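The Case for the Kitchen Table Meeting

My building has 22 apartments and one rule about noise, and for 11 years I never went to a meeting about either. Then the association moved its meetings online, and I started going, and I have come to think the move was a mistake.

I don't say that because I dislike computers. I joined from my couch with the sound low and my dinner on my knees. It was easy, and more people came. Casimiro Barrios, who ran things then, was pleased with attendance and said so every month. The trouble was what happened once we were all there. People read statements. Somebody would object to the cost of repainting the stairwell, and somebody else would object to the objection, and at 8:30 the call ended and we had a vote on paper and a bad feeling in the hallway.

In October the internet went out in half the building on the night of a meeting. Perrine Barbier on the second floor said we could use her apartment. Nine of us went up. We settled the stairwell question, which had been open since spring, before the coffee was ready.

I have thought a lot about why. Part of it is plain manners. It is hard to read a prepared statement at a person who has just taken your coat. But I think most of it is the table.

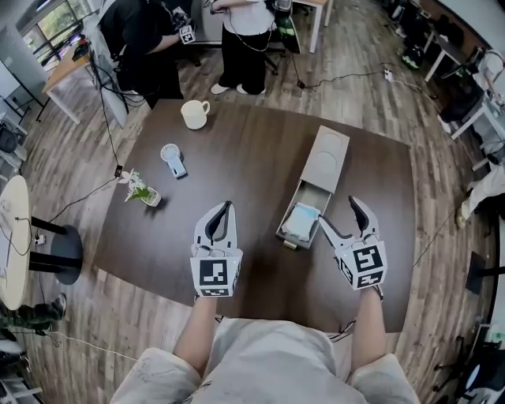 A dark brown table, seen from above.

A table gives people something to do with their eyes. On a screen you look at faces, or at your own face, for an hour. That is a strange way to talk to anyone. Around a table you look at the sugar bowl, or your hands, or the sheet with the painter's quote on it. You can be quiet without seeming to sulk. You can pass the quote to your neighbor with a finger on the line that bothers you, and she can say, low enough that it doesn't become a speech, that the line bothers her too. Half of the useful talk that night took place between two people at a time while a third was looking for his glasses.

There are fair arguments on the other side. Etornam Bonsu works nights and could attend from her break room when we met online. She can't get to a Wednesday evening in person. Abilio Iglesias is on the top floor with a bad hip, and the elevator is the elevator. When I told him my view he said that I was describing a nice evening for people with good knees. He has a point, and I don't have a full answer to it. We have tried putting a phone on the table for those who can't come, and it works poorly. The people on the phone hear cups.

What I would say is that we should be clear about what each kind of meeting is for. If the board needs to tell 40 people that the water will be off on a certain morning, send a message. If it needs a count of hands, the online call does fine. When two groups of neighbors want different things and have to keep living on top of each other afterward, put them in a kitchen. Hold it at noon on a weekend if nights are bad. Hold it on the top floor if the hip is bad. Those are problems of planning, and we gave up on them too early since the call was so convenient.
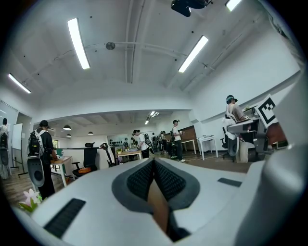 Julián Moya

I should add something about size. Nine people fit in Perrine's kitchen and fourteen would not. A larger building would have to choose who goes, and choosing causes its own fights. My sister lives in a complex with 473 units and laughed at the whole idea. She may be right about her complex. I would still want the six or seven people who are angriest about the parking there to sit down together once before the next vote.

The last thing I'd defend is the slowness. A kitchen meeting starts late. Someone has to hear about someone's nephew. On the call we began at seven sharp and everyone thought that was efficient, yet we spent five months on a paint color. I now know about the nephew, and the stairwell is light green. I voted for gray.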